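3.2 The Kitchen Course and Its Setup

The fall course gave each student team one table, one arm and one task, and the task was lunch. We use the word loosely. Early in September the teams voted down sorting colored blocks as "too much like a demo," and asked for something a roommate would recognize as a chore. The result was the Hila task set, named after the team that wrote the longest proposal and so got to fill in the title field.

A task in the set starts from a table with kitchen things on it and ends with one of them somewhere else. Students wrote the instructions themselves, in one sentence each, and graded one another's sentences before any motor moved. Most of the early ones failed at this stage. "Put the lemon where it goes" was marked down by every reader, including its author.

Blue tape divides the work surface into regions. The regions are not equal and the lines are not all straight, as several reviewers of an earlier draft noted with some feeling. The tape was laid by hand by first-year students, and we chose to keep it. The planner, Brideck, reads the regions from a hand-drawn map and does not care whether they are square. Figure 4 gives four views of the taped work surface.

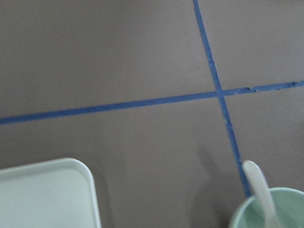
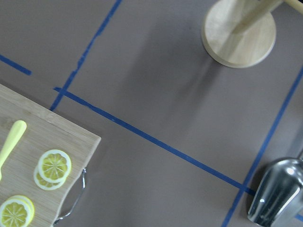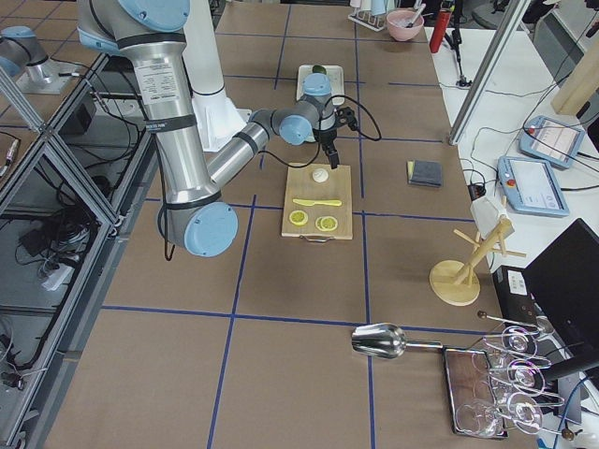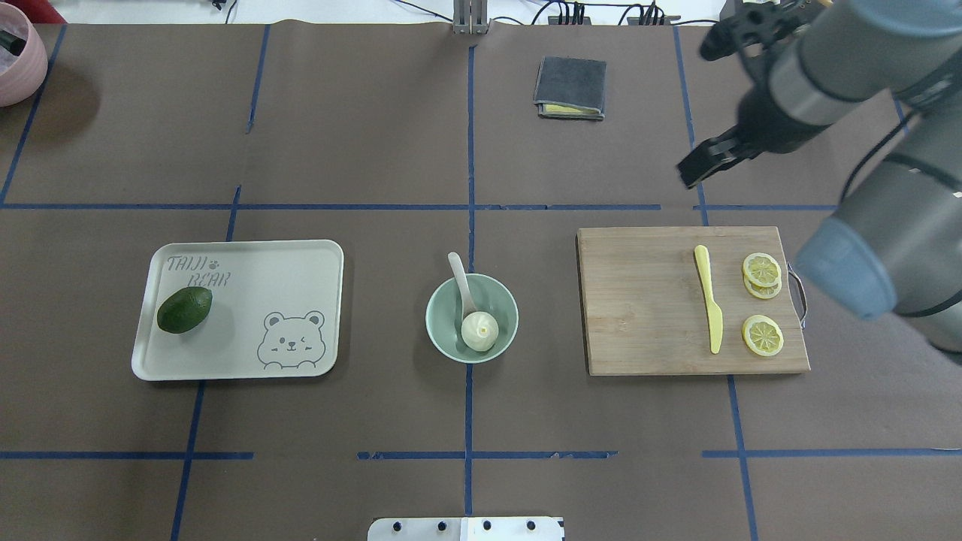 Figure 4. Taped work surface and task objects, in four views.

Each team was allowed 200 practice episodes before grading, a limit that was meant to encourage planning and mostly encouraged arguments over the sign-up sheet. By the close of the course the teams had logged 1000 episodes between them. We threw out those with a missing instruction or a truncated log, along with a run of episodes in which two teams had saved their work under the same file name. This left 602, of which 557 were scored as complete by both graders.

Scoring was done by students from a different team, working only from the logs. An episode counted as complete if the named object came to rest in the named region, upright if the sentence said upright. Objects that stopped on a tape line caused more email than any other part of the course. The final ruling, drafted by Nusrat Debnath and adopted with relief, was that an object on the line belongs to whichever region holds more of it – and that no appeals would be heard after the log was closed.

Two teams, Wenum and Liyanage, used the same planner with different grasp settings, which allows a rough comparison. Wenum closed the gripper slowly on everything. Liyanage closed it fast on everything and relied on optimism. Their completion rates were close enough that we draw no conclusion from them, though both teams drew several in their final reports. Section 3.3 describes the grading form and the changes made to it during the term.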